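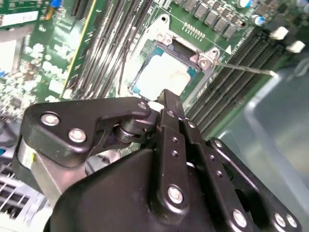 A reader wrote in after our last column to ask whether any phone or laptop repair plan in this country has ever paid for itself, and added that she'd want to see the receipts. Fair enough. I put her question to a woman who spent 14 years on the claims desk at Trostar and now fixes computers out of a shopfront in Vainio. She agreed to talk if I left her name out.

I went in expecting a sales pitch for independent shops, and I got some of that. "The plans are priced so the average customer loses," she said. "That's insurance. I don't have a problem with it. I have a problem with calling it protection."

Her favourite exhibit is a Histano laptop plan that cost one customer $487 over its term. The replacement board was quoted at $623, and the plan excluded "gradual deterioration of components", a phrase she says she used to read down the phone several times a day. What counts as gradual? "Whatever the assessor reckons. I was trained to ask when they first noticed something wrong. If they said last week, it was gradual."

I asked whether her own shop was any better. She offers a 90-day warranty on labour, and it doesn't cover much either. She shifted a bit at that. "It covers what I did. If I soldered it badly, I'll do it again for nothing. I can't cover what you spill on it in December."

On the new Traltora scheme, which promises "lifetime parts availability", she was blunter. "Whose lifetime? Ask them. I did, and I got a brochure."

I asked too, and was sent the same brochure. It defines lifetime as the period during which parts are available.

So would she ever buy a plan? She took a while over that one. For a kid going off to uni, maybe, if it covered drops and the excess was low. "Read the exclusions first, then the price. Most people only ever see the colour of the box."

My reader will have noticed there are still no receipts. I've asked all three companies for payout figures and will print whatever comes back.

Contact the editor | © 2021 All rights reserved | Back to top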